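Technology | Features | Robotics

Teaching by the Thousand

The robot arm that Lutfa Bepari works with spent most of July in a room that doesn't exist. Her group at Jatmont builds simulated rooms, puts a gripper in them, and has people steer it by hand through small household jobs. Every run is saved. When there are enough runs, a learning system is trained on them and tries the same jobs alone.

The target for each job is 1000 runs. Sohail Usmani, who manages the operators, says a good one can record 40 before lunch if the task is simple. Picking up a flat object from the floor is not simple. The fingers have to come down on either side of an edge, and a small error in height means pushing the thing across the tiles.

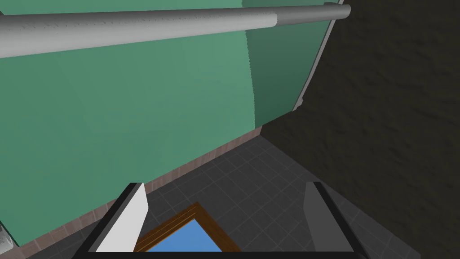
The rooms are changed between batches. Walls, floors and lighting are swapped by a program called Pramanik, which the group wrote after an early model learned to depend on one particular floor. Move it to a different surface and it reached for the wrong spot. Some of the combinations look odd, with colors few people would choose for a home. Bepari doesn't mind that. She wants the model to stop caring about the wall.

Shadows are harder. In a simulator they can come out with rough edges, and real ones rarely do. Nilmini Gazi has spent much of the year on this and thinks the rough edges matter less than where the shadow falls. If a finger goes dark halfway through a reach, the model should still know it is a finger.

The operators also record mistakes. A run in which the gripper misses, backs up and tries again is kept and labeled. Usmani used to throw those out. The models trained without them would miss once and then freeze.

What the group doesn't have yet is a clear answer on how well any of this carries over to a real arm. A first trial at Sokstead covered seven tasks. Two went well enough to repeat. The rest are going back to the operators, starting with the floor pickups, and recording begins again next week.

Related stories
The warehouse that trains at night
Why robot hands still drop things
Puvlow opens its simulator to schools

We use cookies to remember your settings and measure traffic. Accept | Manage choices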